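Grellico pull-out trash cabinet: my thoughts after a winter with it

I put off buying a proper trash cabinet for years. We had the usual bin at the end of the counter, the kind with a foot pedal that gives up after one summer, and the dog had figured out the lid long before that. Then in December my neighbor Līga Toom redid her kitchen and showed me her Grellico, and I'm sorry to say I was jealous of a garbage drawer.

Putting it together

The box says one hour. It took me most of a Wednesday evening, partly my own fault (I put the left rail on upside down, twice!) and partly the instructions, which are all drawings and no words. You get 32 screws and a little bag of spacers that I never found a use for. The rails themselves are lovely, though — heavy, smooth, and they close without a bang.

Bags

Grellico would love you to buy their own liners. I tried one roll and went straight back to the cheap 13 gallon ones from the supermarket. They fit fine as long as you tuck the extra under the rim, and if you fluff them open first they don't slide down when you scrape a plate.

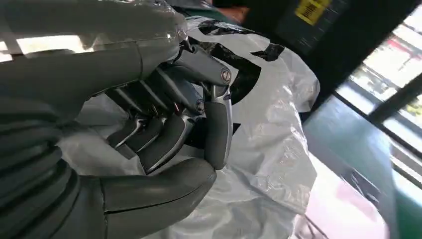 Smell and cleaning

I was worried about this, what with everything shut up inside a cabinet. It's been okay! The bucket lifts straight out and I rinse it in the tub every other week. The lip around the top collects coffee grounds like crazy and you need an old toothbrush to get in there.

What bugs me

The front panel scratches if you look at it wrong. Mine already has a mark from a belt buckle. Also the second bucket, the one for recycling, is way too small for a house that gets through this much seltzer.

Would I buy it again? Yeah, but I'd wait for a sale. I paid full price and Līga got 25 percent off hers, which she has mentioned more than once.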